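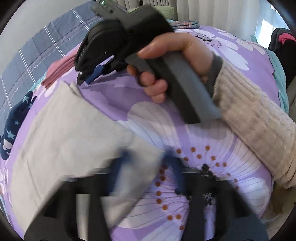 Hjalti Thygesen charges people to teach them how to fold their clothes. I should say up front that I have been folding my own since I was eight and have never once thought of paying for it, so I went into this interview with my arms crossed.

His course is called Lostilcombe, after the street he grew up on. It runs four evenings and costs $88. He started it in Trestmont last November, after leaving a job in the returns department at Witex, where he spent his days putting sweaters back into shape so they could be sold again.

"People send back a sweater in a ball," he says. "You have a minute and a half to make it look like no one ever touched it. I did that for 17 months."

I ask whether that makes him an expert or just somebody who had a dull job. He laughs, but he doesn't answer right away.

"Both, maybe. I'm not a designer. I don't have a philosophy. I know how cloth behaves because I handled a lot of it."

He has less of the usual talk about calm and clutter than I expected, and I did try to get it out of him. Would a neat drawer change my life? No. Would it save me time? "A little, in the morning. You lose some of it on laundry day." That isn't on his flyer, which promises "more room and easier mornings." When I read that line back to him he says a friend wrote it.

The method is plain enough. Everything goes on the bed, spread out flat, one piece at a time. He likes a bed better than a table, partly for the height and partly because you can't go to sleep until it's clear. Sleeves in, sides in, then thirds from the bottom up. Small things get rolled. Thick things get folded once less than you think they should.

"Most people fight the garment," he says. "They pull at the corners and smooth it ten times. Pick it up in one place, let it hang, put it down again. The creases you care about are the ones near the middle. The rest will fall out."

Will they? I tried it on a cotton shirt of my own that night and the creases did not fall out. When I called him about it he asked if the shirt had been sitting in the dryer. It had. "Well, then," he said.

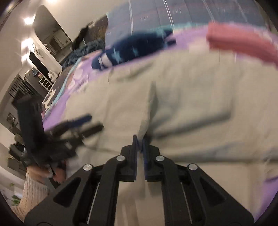 A light garment spread on the bed, with star-patterned navy and coral red behind it.

I bring up Haruna, the drawer divider system he recommends to his students. It isn't cheap, and he gets a discount code to hand out. Does he get a cut?

"I get a free set now and then. I tell the class that." He says shoe boxes work as well if they're the right height. So why recommend the dividers at all? "Some people won't stick to it unless they've bought something."

That may be the most truthful thing anyone in his line of work has said to me, and it also seems to me a pretty good argument against the $88.

He doesn't agree. About 40 people have finished the course, he says, and a few write to him with pictures of their drawers. I ask how many of those drawers still look that way today. He has no idea. He has thought of asking, and he hasn't done it.

"I might not like the answer," he says.

I did come away with one habit, the rolling. My socks and T-shirts now stand in rows and I can see what I own, including three gray T-shirts I had forgotten. The sweaters are back in a heap on the shelf. Thygesen says heaps are fine for sweaters as long as they aren't hung up, and I plan to hold him to that.

The next course starts in two weeks. There were still places when we spoke.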